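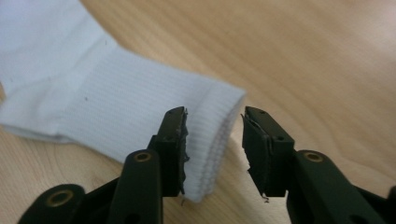
### 4.2 Change of director and the wish to see the next film

We now turn to the second question of the study, which is whether viewers care who directs a later part of a film series. The questionnaire was answered by 1170 persons. Of these, 369 had seen all earlier parts of the *Katayama* series in a cinema, and we call them the regular group. The division is the same as in Figure 3 of the previous section.

Each person read one of two short news texts. The first text said that the director of the opening film would come back for the last one. The second said that a new director was chosen. Both texts had the same length and gave the same month of release, July. The name of the studio was replaced by "Pleko", so that opinions on a known studio would not enter the answers.

In the regular group, the returning director led to a clearly stronger wish to see the film. Among the other viewers the difference was small and we do not consider it safe to interpret. This agrees in part with Kinoshita and Yan, who found a similar effect for television series, although their viewers were younger than ours.

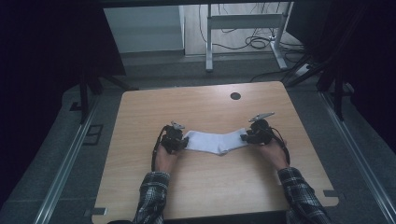

The open answers give some more detail. We received 141 of them, and they were read separately by two coders (M. Takeda and S. Fujimoto). Many regular viewers wrote that they expected the same humour and the same pace as in the opening film. A smaller number were worried that the story would repeat itself, and this worry appeared only after the first text. Several persons did not comment on the director at all and wrote about the actors or the music.

It should be noted that the wish to see a film is not the same as buying a ticket. We come back to this difference in Section 5, where the answers are compared with the ticket records.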